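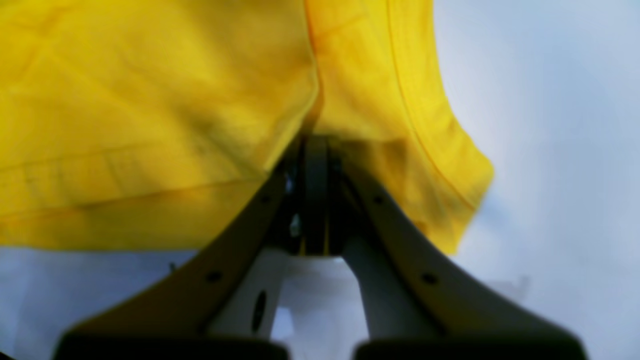 I have a folding problem, and it goes back to the year I worked Saturdays in a fabric store and got told off for my corners by a woman who could square up a bedsheet in midair. So every time I clear out a closet I end up refolding stuff I'm giving away, which makes no sense at all, and I do it anyway! The yellow one took me longest this time. It's got a stitched hem that puckers in one spot, and once a hem puckers you can fold the thing over as nicely as you like and it'll still look a bit rumpled. I pressed it with my hand, I muttered at it, I moved on.

The rest of the pile was easier. Two sets of curtains from the old apartment (too short for every window I've had since), a tablecloth my aunt swears she never gave me, and 15 pillowcases. Fifteen! I own four pillows.

Omid Akbari is taking the lot for his sewing class, and he asked me to box it flat so it stacks in his car. He's very nice about it but he did text me twice. 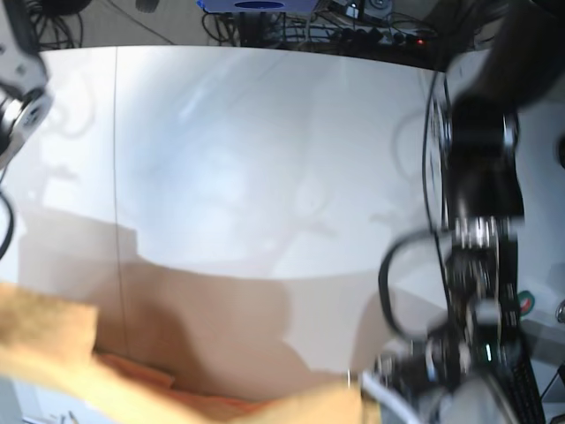

**Grokau, Sunday**

Box time. I like a big white table for this, and I like cardboard, even though it leaves fuzz on everything and dries out my hands. My routine is boring: flaps open, heaviest stuff on the bottom, anything pale wrapped in an old sheet, tape last. I always buy the wrong tape. Troels Hedegaard told me to get the paper kind and I got the squeaky plastic kind again, 40 yards of it, so I guess that's my tape until March.

The curtains are going in first and the yellow goes on top, pucker side down. If Omid's class wants to unpick that hem and do it over, they have my blessing. Next up is the hall closet, and I already know there are more pillowcases in there.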